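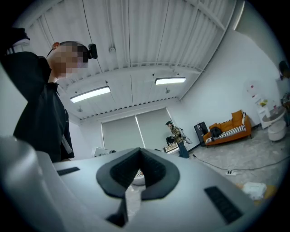

1 min read

Prerach, hand-held gripper 2, June

Black rubber V-notch checked after about 3,000 closes. Inner channel cleaned with a dry brush, no solvent. Pad screws were down to 40 cNm, reset to 52. White housing wiped, no cracks found.

Camera recalibrated under the ceiling lights with the blinds down. Same settings as the Hurkier unit. First run drifted to the left, second was fine.

Power cable still lies across the floor. Reroute along the wall before the next session.

To do: order spare notch from Livudia, copy the log to Ashworth.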